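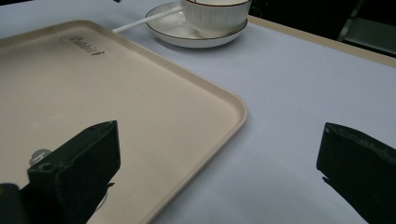

About Plosstead College of Hospitality

Plosstead College of Hospitality is an independent registered training organisation offering certificate and diploma programs in food service, accommodation and events. The College was established by the Piretti family as an evening school for hotel staff and now enrols 174 full-time students, together with some 500 part-time learners who attend while employed in the industry.

Our programs

Teaching takes place at the Drurnier Street campus, which houses two training kitchens, a licensed dining room and a library. First-year students complete a common program in food safety, customer service and workplace communication before nominating a specialisation. Diploma students undertake a supervised placement of 200 hours with an approved employer. Applications for the February intake close in October.

The College recognises prior learning and encourages mature-age applicants to discuss their work history with the enrolments office before selecting a course.
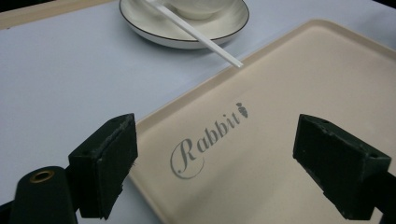
Page last updated: October

Governance

The College is governed by a Board of Directors, which meets each term and is responsible for strategy, financial oversight and compliance. Academic matters are delegated to the Principal, Ivana Ibarra, who joined the College as a lecturer in accommodation services. The Board's annual report is available on request from the front office.

The Escobar Library

The Escobar Library holds 3455 catalogued items, including menus, trade journals and hotel management texts. Enrolled students may borrow up to six items at a time. Members of the public are welcome to consult the menu collection by appointment. 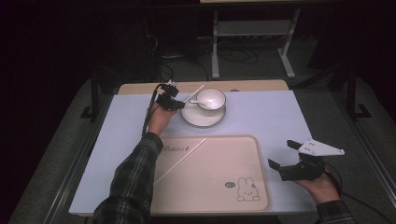
Cup, saucer and spoon, with tray

Access and inclusion

The College is committed to providing a safe and respectful environment for all students, staff and visitors. Step-free access is available from the car park, and learning support may be arranged at enrolment or at any time during the program. General enquiries may be directed to the front office, open from 8.30 am during term.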